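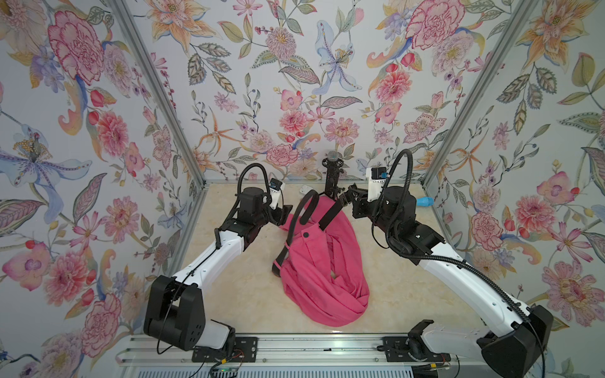

Fig. 1. Two-arm cell with fabric on the table.

Lemalberg Technical College
Automation and Handling, second year
Handout 7: Rules for work at a two-arm cell with soft material
Prepared by Forough Talebi, with corrections by Montri Chaiyaporn

Before the practical, please read the whole handout. Section 4 will be asked about at the door of the laboratory, as last September, and a student who cannot answer will wait for the next group.

1. Scope

These are the rules of our own laboratory. They do not replace the national safety law or the manual of the manufacturer. When our rule and the manual are different, the more strict one is used. Where you are in doubt which one is more strict, ask Davoud Ghasemi and do not decide alone.

The rules were written first for the Miltgate workshop, which handled rigid parts only. The present version adds soft material: cloth, straps, cord, bags. Most of the additions come from Rostam Mahmoudi and are found in sections 3 and 5.

2. Words used in this handout

Cell: the table, the walls, the rail with the arms, and everything that lies inside.
Reach: all the space where any part of an arm can come, also the elbow and the cable, and also when the program does not plan to go there.
Shared zone: the part of the reach which both arms can enter. In a cell like the one in Fig. 1 it is the middle of the table, exactly the place where the work lies.
Free end: a part of the soft material that no gripper holds.
Standing object: any object in the cell that is not the work of the present task.
Operator: the one person who may start a movement. There is always one operator, never two, even if two students share the keyboard.

3. The shared zone

When two arms hold the same piece of cloth, they are connected. A movement of the left arm is then also a force on the right arm. Students who come from rigid parts usually understand this for metal bars and forget it for textile, as the cloth hangs loose and seems to permit everything. It permits everything until it is tight.

3.1 Only one arm enters the shared zone at first. The second arm enters after the first one has stopped or has closed its gripper.

3.2 If both grippers must come close, speed is reduced for both arms before the approach and not during it.

3.3 With both grippers closed on one piece, the distance between them may not become larger than the length of material lying between the two grip points. Measure this on the table by hand before the run, and write it on the sheet.

3.4 Opening order is written in the program comment. "Both together" is permitted only when the material is already supported by the table.

3.5 The cables are part of the arm. A cable that makes a loop above the wrist needs its own free space, and this space changes when the wrist turns. Run the wrist through its full turn one time with no material before the first trial of the session.

In Fig. 2 the grippers hold two raised parts of the pink fabric and they nearly touch. Rules 3.2 and 3.5 apply together at such a moment. Please notice how high the black cables go over the joints, compared with the height of the grippers themselves. A student who draws the reach only from the fingers will draw it too small. 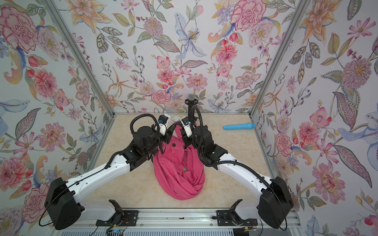 4. Before a movement is started

The operator does these steps in this order. The second student reads them aloud.

a) Emergency stop is pressed, released and reset.
b) Rail and brackets: touch the mounting screws of each arm. If one turns by hand, the session is finished and you inform the staff.
c) Cables: follow each one with your eyes from the wrist to the base. Loose wires near the front rail are reported also when everything works.
d) Table: each standing object is written on the sheet with its position, or it is taken out.
e) Hands, sleeves, hair, badge cords. Badge cords go in the pocket.
f) Operator says "moving". The second student answers "clear". Without the answer there is no movement.

After a pause longer than 30 minutes you begin again with a). Abbas Pakzad has asked us to add that a lunch break is a pause.

No more than 4 persons stand at one cell, the operator included. The others remain behind the yellow line and have their turn later.

5. Soft material

5.1 Straps, loops and sleeves are the most common reason for a stopped session. An open loop can go over a finger, over a wrist camera or over a stand. Before each trial, look where every loop lies and ask what is in front of it if the arm pulls towards its own base.

5.2 A free end must not reach beyond the front edge of the table, where it can meet the brackets and the wiring.

5.3 Buttons, buckles and seams are marked on the sheet as hard points. The gripper force for cloth is not the right force for a button. If the gripper closes on a hard point by mistake, stop, open, and start the trial again.

5.4 The start position of a heap is never the same two times. Do not try to make it the same by arranging the folds with your fingers for ten minutes. Drop the material, and accept it if rules 5.1 and 5.2 are satisfied.

5.5 Never pull material out of a closed gripper by hand. Open the gripper by command. If it does not open, press the stop and call a member of staff.

6. Standing objects and what the wrist camera sees

A wrist camera gives a near view and for this reason an incomplete one. In Fig. 3 the microphone on its small tripod and the light blue toy microphone on the marbled surface can both be recognised, but a good part of the view is taken by the gripper itself, and the fabric hides some of what is behind it. From this view alone it is difficult to say how much space remains between the fabric and the legs of the tripod.

6.1 No clearance is judged from one wrist camera only. Use the overview camera, or the second wrist, or stop and look with your eyes from outside the reach.

6.2 Parts of the arm which stay always in the camera view are drawn once on paper by each group at the beginning of the course. Keep this drawing. It shows you the blind area.

6.3 Thin things (tripod legs, cords, straps) are treated as present until you have seen that they are absent.

6.4 Patterned walls are allowed. If your program finds "fabric" on a wall with printed flowers of a similar colour, this is a fault of the program and is written in the report as such. Do not cover the wall.

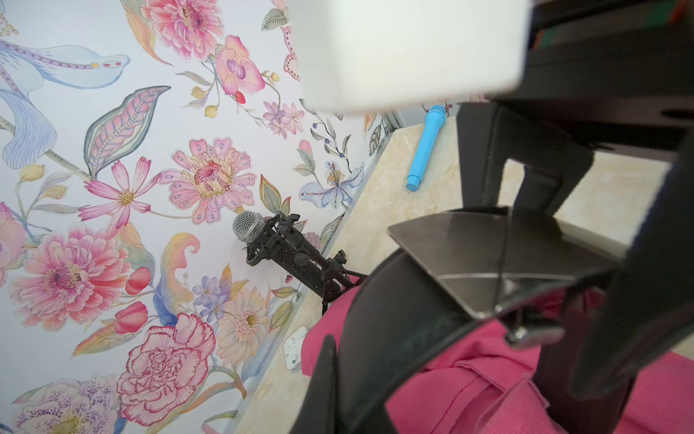 7. After the session

Both arms go to the rest position, grippers open and empty. Material is folded and goes back in its box, also if it is damaged; write "damaged" on the sheet and do not repair it. The sheet is signed by the operator and the second student with the time of the day.

Sheets without opening order (3.4) are returned. For the Piltham group: your sheets are collected by Davoud Ghasemi and not by me.

8. Exercise for next time

Take your own program from the practical and mark each line where an arm enters or leaves the shared zone. For every entry, write which rule of section 3 covers it. If you find an entry which no rule covers, describe it in a few sentences and bring it to the class. The best ones will be added to the next version of this handout with the name of the group.

Reading: Kordestani laboratory notes, chapter 8, the part about two grippers on one piece. The part about suction can be left out.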